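Budget for second arm, kitchen cell

kbui_cell
Planning next year's spend. Destero quoted 1476 for a wrist camera and finger set, 10 weeks lead. Gukis is 400 cheaper but ships without a mounting bracket. Work is countertop pick and place, cutting boards mostly. Anyone running either?

pleltar_user
Gukis, 2 units. Price the bracket and cable before you compare. Ours ate most of the difference.

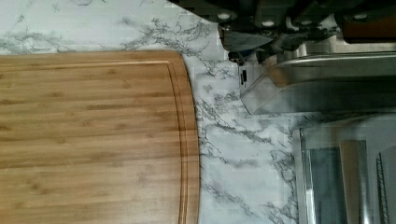 Also budget spare fingers. I'd hold a set per arm on the shelf.

K. Malik
Disagree on spares. Fingers are a consumable, so put them under operating and leave the capital line alone. I'd spend on the longer support term.

pleltar_user
Depends who signs. Our operating line is frozen until July.

kbui_cell
Same problem here. Does Destero's quote normally include calibration?

K. Malik
Ours listed it separately. Ask for it as a line item, and get the lead time in writing.

kbui_cell
Will do. Call with them Tuesday.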